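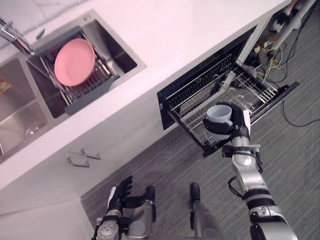

Bheki Gumede hält den zweiten Greifer für verfrüht und möchte vor jeder Bestellung wissen, welche Position im Budget uns tatsächlich Versuche kostet, wenn sie fehlt. Verschleißteile seien in der letzten Runde dreimal nachbestellt worden, jedes Mal einzeln und jedes Mal mit Eilzuschlag. Das solle diesmal in einem Zug geplant werden, auch wenn die Liste dadurch länger und hässlicher wird.

Einverstanden mit dem zweiten Teil, mit dem ersten nur halb. Stand der Planung also noch einmal von vorn.

Laborbuch Hornton, Oktober, Samstag, ab 9:40
Thema: Beschaffung Küchenstand, zweite Fassung
Anwesend: Azimi, Mthembu, zeitweise Cheetham

Rahmen

Für Hornton steht ein Sachmittelrest zur Verfügung, der bis Jahresende gebunden sein muss. Gebunden heißt bestellt, nicht geliefert. Busisiwe Shabalala hat das gestern noch einmal schriftlich bestätigt. Alles über der Freigabegrenze braucht Vergleichsangebote, darunter reicht ein Angebot mit Begründung. Die Greiferfinger lassen sich als Verbrauchsmaterial buchen, die Kamera nicht. Der Greifer selbst ist Investition und wird inventarisiert.

Aufgabe bleibt unverändert: Geschirr zwischen Spüle, Arbeitsplatte und ausgezogenem Korb umsetzen. Tassen, Teller, Schalen. Besteck ist bis auf Weiteres gestrichen und taucht deshalb auch in der Liste nicht auf. Wer Besteck wieder aufnehmen will, muss die Fingerfrage neu aufmachen.

Position 1: Greiferfinger

Angebot Pilton liegt vor. Der Satz ist passend zur vorhandenen Aufnahme, Lieferzeit 22 Werktage. Bei der letzten Bestellung war die Lieferzeit kürzer angegeben und wurde nicht eingehalten. Ich rechne mit dem, was im Angebot steht, und plane den Versuchsblock dahinter.

Verschleiß: Am glatten Teil der Außenseite ist nach einem Versuchsblock wenig zu sehen. An der Innenseite dagegen deutlicher Abrieb, vor allem nach Keramik mit unglasiertem Rand. Azimi hat die Finger nach jedem Block vermessen, die Tabelle liegt im Projektordner unter Verschleiß. Tauschintervall wird auf 200 Griffe gesetzt. Das ist konservativ. Mthembu meint, bei reinem Kunststoffgeschirr ginge deutlich mehr. Kann sein, wir haben dafür keine Messreihe und mischen in den Blöcken ohnehin.

Bestellmenge: Bedarf für den Winterblock plus ein Satz Reserve. Keine Staffel ausnutzen, nur um den Stückpreis zu drücken. Die Aufnahme wird im nächsten Jahr vielleicht geändert, dann liegen die Teile im Schrank.

Position 2: zweiter Greifer

Hier gehen die Meinungen auseinander. Bheki will warten. Declan Cheetham will beide Seiten gleich ausstatten und hält die Mehrfingerhand für die Korbarbeit für zu pflegeintensiv. Ich habe die Stillstandszeiten aus dem September durchgesehen: Der größere Teil entfällt auf Kabel und Software, die Hand kommt erst danach. Ein zweiter Greifer würde an den beiden ersten Posten nichts ändern.

Dafür spricht etwas anderes. Fällt der einzige Greifer aus, steht der ganze Stand, und eine Reparatur bei Pilton läuft über Einsendung. Ein Leihgerät gibt es laut Angebot nur mit Wartungsvertrag. Der Wartungsvertrag über zwei Jahre kostet weniger als der Greifer, bindet aber Mittel im Folgejahr, und die haben wir noch nicht.

Vorläufig: Greifer nicht bestellen, Angebot verlängern lassen. Pilton um Preis für die Antriebseinheit allein bitten. Nach unserer Erfahrung ist das die Baugruppe, auf die man wartet.

Position 3: Kabelführung

Kosten gering, Wirkung vermutlich am größten. Leitungen am Boden neben dem Auszug sind im jetzigen Zustand ein Risiko für den Stand und für alle, die dort vorbeigehen. Gebraucht werden Bodenkanäle in flacher Ausführung, Klettband, Zugentlastungen und ein Verteiler, der an die Wand kommt. Cheetham misst am Montag die Längen aus -- bitte mit Schlaufenzugabe am Arm, beim letzten Mal fehlte die und wir haben gestückelt.

Warenkorb beim Hausversand ergibt 1.294 Euro inklusive Montagematerial. Liegt unter der Grenze, kann sofort raus. Shabalala braucht nur die Kostenstelle und einen Satz Begründung. Begründung: Arbeitssicherheit, Reduktion Stillstand. Mehr schreibe ich nicht hinein.

Position 4: Kamera am Handgelenk
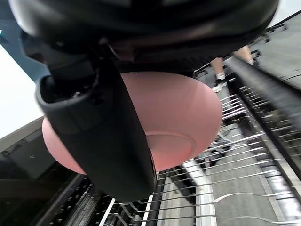
Das Angebot von Brarngate umfasst zwei Varianten, beide mit demselben Sensor, einmal mit der bisherigen Optik und einmal mit weiterem Bildwinkel und versetztem Halter. Preisunterschied klein, der Halter kommt als Frästeil hinzu. Für die Schalen ist der Versatz das eigentliche Argument: Der Finger liegt quer über der Mitte der rosa Schale, vom Boden bleibt gerade der Standring rechts unten als brauchbares Merkmal. Die Lageschätzung hängt damit an einem Bogenstück und an der Außenkontur. Mehr Auflösung hilft an dieser Stelle nicht, die Verdeckung bleibt dieselbe. Mthembu hat die Geometrie mit dem CAD-Modell des versetzten Halters nachgerechnet und kommt auf freie Sicht neben dem Finger, allerdings baut der Halter seitlich auf. Ob er beim Absenken zwischen die Korbzinken gerät, ist offen.

Zweites Problem derselben Kamera ist die Schärfe. Die Zinken dicht vor der Optik verschwimmen, die weiter entfernten sind brauchbar. Für die Ablage brauchen wir aber die nahen. Brarngate schreibt, die weitwinklige Variante sei ab 100 mm scharf. Das ist zu prüfen, und zwar an unserem Korb und mit unserem Licht. Bei heller Wand im Bild regelt die Belichtung nach oben hin weg, also Messfeld fest einstellen und das im Testprotokoll vermerken.

Vorgehen: Testmuster der weitwinkligen Variante anfordern, Rückgaberecht schriftlich. Halter zunächst selbst drucken. Frästeil erst nach dem Kollisionstest. Gholamreza Azimi übernimmt den Test, Ayanda Mthembu die Auswertung.

Position 5: Möbel und Korb

Llewellyn bietet einen zweiten Unterschrank mit Auszug an, baugleich, damit wir an zwei Plätzen arbeiten können. Der Gedanke ist richtig, der Zeitpunkt nicht. Solange nur ein Roboter am Stand läuft, verdoppelt der Schrank nur die Aufbauzeit. Zurückgestellt.

Was wir von Llewellyn sofort brauchen:
-- Ersatz für den Drahtkorb, gleiche Teilung, gleiche Zinkenhöhe
-- Rollen und Führungen für den Auszug als Ersatzteil
-- zwei Griffe in der vorhandenen Ausführung, Reserve
-- Maßblatt des Auszugs mit Toleranzen, bisher nur mündlich

Das Maßblatt ist das Wichtigste auf der Liste und kostet nichts. Im Modell steht der Korb an einer Stelle, an der er nach dem letzten Aus- und Einbau nicht mehr steht. Ich habe die Abweichung am Anschlag nachgemessen und mit Bleistift auf das Aufbaublatt geschrieben, bitte nicht wegradieren.

Position 6: Geschirr

Bruchquote aus dem letzten Block übernehmen, keine neue Schätzung. Tassen und Teller in der gleichen Serie nachkaufen. Die Serie ist im Handel noch erhältlich, aber die Schalen gibt es inzwischen mit geändertem Fuß. Davon bitte keine in den laufenden Datensatz mischen. Wenn die alten Schalen ausgehen, beginnt ein neuer Objektsatz mit eigener Kennung. Buchung über Verbrauch, Kleinbetrag, macht Cheetham.

Reihenfolge der Bestellungen

Zuerst Kabelführung, dann Finger, dann Llewellyn-Ersatzteile. Testmuster Brarngate läuft parallel, da keine Mittelbindung. Greifer und zweiter Unterschrank bleiben außen vor, bis der Rest nach den ersten drei Bestellungen feststeht.

Zu Bhekis Frage zurück: Versuche kosten uns, nach September-Stand, zuerst die Leitungen, dann fehlende Finger. Bei der Kamera ist es kein Stillstand, es sind verworfene Durchläufe, und die stehen in einer anderen Tabelle. Azimi führt beide bis Mittwoch zusammen, damit man die Posten nebeneinander sieht.

Offen
Freigabegrenze für Frästeile klären (Shabalala)
Angebotsverlängerung Pilton, Preis Antriebseinheit einzeln (ich)
Leitungslängen (Cheetham)
Kollisionstest mit gedrucktem Halter, Korb ganz ausgezogen und halb ausgezogen (Azimi)
Maßblatt Llewellyn anmahnen, notfalls telefonisch

Nachtrag 15:10: Llewellyn hat geantwortet. Korb lieferbar, die Führungen nur noch in der Nachfolgeausführung. Bohrbild laut Mail identisch. Ich lasse mir die Zeichnung schicken, bevor wir bestellen.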